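Changes to the Blackburn Community Kitchen hire arrangements

Members and regular hirers are advised that revised conditions of hire for the Blackburn Community Kitchen will take effect in November. The conditions were last reviewed when the building was transferred from the former Temberg Hall trust, and a number of clauses no longer reflected how the kitchen is used or what is required of those who prepare food in it for sale.

The principal change concerns bookings. Hire will be offered in two blocks each day, with the first ending at 2 pm, and the kitchen must be vacated and cleaned by the end of the block. The practice of informally extending a session by agreement with the next hirer will cease. Groups that need a longer preparation period — for example, those proving dough overnight — should apply for both blocks and for use of the cool room at the time of booking.

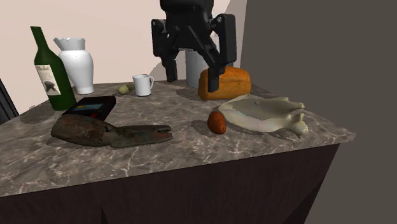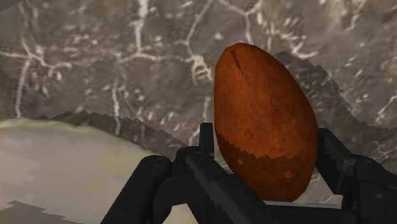
By Noura Chidiac, Facilities and Programs

The hourly rate for incorporated community groups remains unchanged at $17. Commercial hirers, including market stallholders who trade under a business name, will pay $42 per hour. A hirer who is uncertain which rate applies should contact the office before lodging a form, as bookings made at the incorrect rate will be held until the matter is settled.

All hirers preparing food for sale must provide a current copy of their food business registration and the name of their food safety supervisor. Labels on goods sold at the Undis Street market must list ingredients and declare allergens in the required format. Stallholders selling bread and baked goods are reminded that a handwritten sign on the trestle does not replace a label on packaged items.

Dry goods may be stored in the lockable cupboards along the corridor, subject to availability. Containers must be sealed and marked with the hirer's name and the date of opening. Unmarked goods will be removed at the end of each month. Alcohol may not be stored on the premises overnight without written approval.

Existing bookings made through Coter, the online calendar, will be honoured at the rate shown on the confirmation. Hirers with a standing booking will receive a new agreement by post and are asked to sign and return it to the office. Printed copies of the revised conditions are available at the front desk, and large-print copies may be requested.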